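Page counts and the short story collection 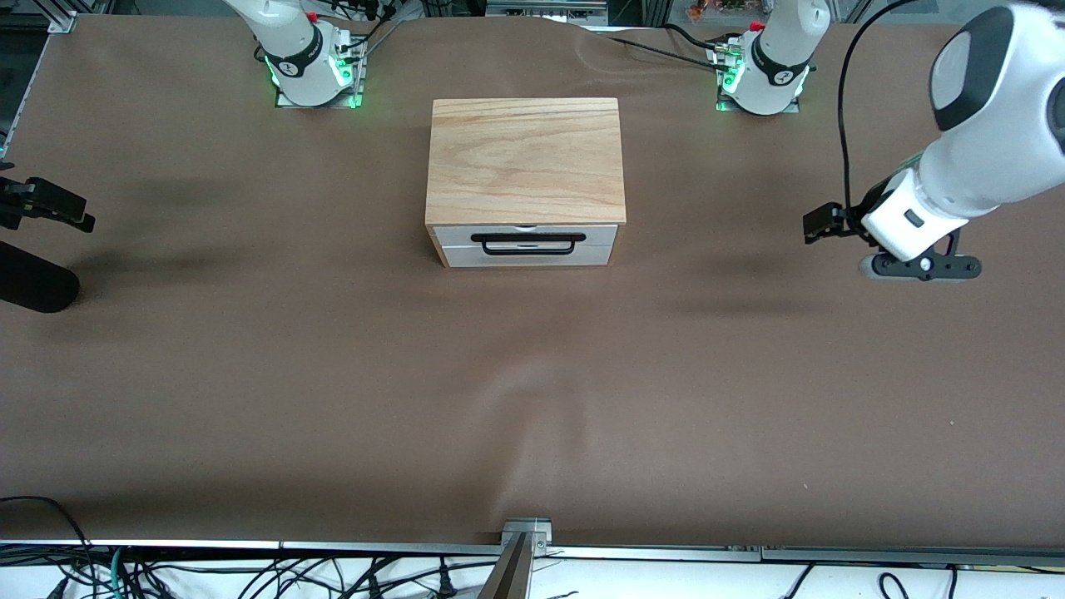 Jolán Sárközi objects that the order of stories in a collection is of no consequence, as most readers dip in where they please and the author has usually written the pieces years apart. She put this to me after my notice of Draltby, and asked why a third of it had gone on sequence when there were 5 lines on the prose.

The objection deserves a proper answer. I accept the part about dipping. I do it myself with anthologies, where the editor's arrangement is often by date or by surname and carries no meaning. A single-author collection is a different object. Someone has decided what comes first, and that decision changes how the second story is read.

Take Draltby. It has 11 stories if one counts the coda as a story, which I do. The opening piece, "Wakico", runs to 2 pages and concerns a man waiting for a delivery. Very little is explained. The reader learns from it that this author leaves out the causes of things and that dates will not be given. "Ballico" comes next and is the longest in the book. Read cold, it seems to lack its middle: the sisters quarrel over the lease, and then the house has been sold. Read after "Wakico", the gap is legible as method. I tested this in a crude way by giving "Ballico" alone to a colleague, who asked whether pages were missing.

This is evidence from one reader and I do not put much weight on it. It does agree with what the text itself shows. The word "lease" occurs in the final line of "Wakico" with no context whatever, and the next use of it is in the first paragraph of "Ballico". An author who thought order unimportant would have had no use for that.

The stronger form of the objection is that sequence is the publisher's work and so should not be credited to the writer. In some cases that is correct. Strong stories are moved to the front because a buyer in a shop will read the first page, and weaker ones are placed two thirds of the way through. The pattern is common enough that I now look for it, and Draltby has it too: "The Ferry Clerk" and the piece about the dentist sit together at exactly that point, and neither would be missed. But a reviewer is reviewing the book. Who arranged it is a question for a biographer.

There is also the matter of length. The present habit is to pad. A collection that would stand well at 115 pages is brought up to double that with early work from magazines, so that it will have a spine wide enough to print a title on. The early work then has to go somewhere, and wherever it goes it breaks the run. Csizmadia, the collection reissued last October, suffers badly from this. Its four linked stories about the canal are separated by unrelated pieces written in a different manner, one of them in the second person. The links still function, but the reader has to carry them across forty pages at a time, and the minor characters have been forgotten by the time they return.

I would sooner pay the same price for the shorter book. The usual reply is that readers will not, and I have seen no figures either way.

On the prose of Draltby, where I was brief, I will add this much. The sentences are short and mostly in the past tense. Similes are rare, and the few there are tend to be drawn from bookkeeping. Dialogue is given without tags for up to a page, and in two places I lost track of the speaker and had to count back. That is a fault in the writing, and no arrangement of the contents would have cured it.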